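June 10, 2022

Framing bench, continued from yesterday's page. Scroll still unmounted.

Went through the small wooden frames today. These are the Brilteneck ones with the light tan border. The order was 1,000 and the delivery note says 1,000, but the cartons on the shelf come to 92 with the remainder still at Drisano. Started on the top carton only.

Checks per frame: corners square, rebate clean, back panel flat, sheet seats without force. Most of the carton is fine. Two have a mitre open at one corner, enough to take a fingernail. Put aside with a pencil cross on the back. Glue and band clamp overnight, do not pin, the section is too thin and the last pinned one split along the grain.

The sheets are a close fit. Dropped in square they bind on the long side. Going in at an angle, low edge first, then letting the upper corner down, is easier and marks the border less. Lifting out is the reverse. Fingertips on the edges only, as dark grey shows everything.
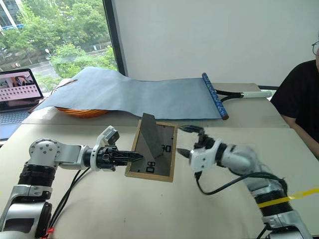
Size of the rebate varies by up to 2 mm across the carton, always on the short side. Card shim cures it. Cut a strip of shims from the offcuts in the drawer and left them in the tin by the guillotine. If the next carton is the same, write to Brilteneck before opening any more.

Tried the Uvis cloth for cleaning. Leaves lint in the corners of the rebate. The old Tsao brush is slower and better. Brush first, cloth on the face afterwards, nothing wet near bare wood.

Pale blue paper for the scroll stays flat along the back of the tables until the mounting is decided. It takes a curl from the rod end if left rolled, and in November the last length needed a week under boards. Keep glue and the water pot off that side. Anything stored beneath it prints through as a ridge, so clear underneath before weighting.

To do: reglue the two open mitres, second carton, order narrower card, find the good bone folder.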